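Search this site
Enter keywords Go

Dried Fruit and Nuts in Glass Jars: Your Questions

I keep getting the same handful of questions about my jar shelf, so I've put the answers in one place. Grab a snack first, you'll want one by the end!

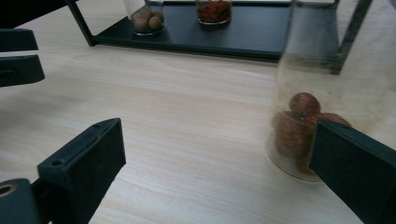 Print this page | E-mail this page

Why glass? Wouldn't plastic tubs be easier?

Lighter, sure. But I forget about food I can't see, and my old tubs went cloudy and held on to smells (one of them smelled like curry powder for years, and everything I put in it did too). With clear glass I know what I've got before I write my list for Clarkell on Wednesday. I also just like looking at it all.

What's the big jar for?

Red dates, the kind also sold as jujubes. I go through them faster than anything else, so they get the tall one. I toss a few in a pot of tea, chop them into oatmeal, or eat them straight while I'm waiting on the kettle. When the level gets down near the bottom I don't top it up right away. I finish what's in there, wash the jar, and start over with a new bag — otherwise the same old dates sit underneath forever.

Do I have to wash the jars every time?

I do, with hot water and plain dish soap. Then they sit upside down on a towel overnight, and if it's humid I give them another morning. The glass has to be completely dry inside. I rushed it once in July and lost a whole bag of dried apricots to fuzz, and I'm still mad about it.

My jars always look smudgy. What am I doing wrong?

Nothing! Mine get smudgy too. They're handled all day long. A damp cloth with a little white vinegar on the outside takes care of fingerprints, and if the haze won't budge I soak the empty jar in warm water and vinegar for about 14 minutes while I do something else. Some old glass stays a bit hazy no matter what, and I've made my peace with that.

Where did the little black stand come from?

It's a Pokonari tray stand. I bought it for plants, the plants didn't make it, and now it holds the small jars at the back of the table. I like having two levels because the small stuff doesn't get lost behind the tall stuff. Wipe the black tray often, though. Dust and sugar crumbs show up like crazy on a dark surface.

Isn't it bad to keep dried fruit out in the light?

A dark cupboard is better for it, yes. I only keep out what we'll eat in the next 2 weeks or so, and the rest stays in its bag in the pantry. If your table gets strong sun in the afternoon, move the jars or fill them less. Nuts especially will go stale on you, and heat makes it worse.

Can I mix things in one jar?

Please don't, at least not for storage. Fruit has moisture in it and nuts don't want any, so you end up with soft nuts. I mix a bowl right before I eat it and keep the jars separate.

My dates came out rock hard. Are they ruined?

Probably just dried out. Rinse them and simmer them in water until they plump up, then use them in whatever you're cooking. If they smell sour or you spot anything growing or moving, out they go.

How do you remember how old everything is?

Masking tape on the bottom of the jar with the month I filled it. I've tried nice labels. The Kedari ones were beautiful and came off in the sink the first time — tape is fine.

Do you buy in bulk?

For dates, yes, a 5 pound bag from Yan when they have it. For anything I'm only trying out, I get the smallest bag on the rack.

Print this page | E-mail this page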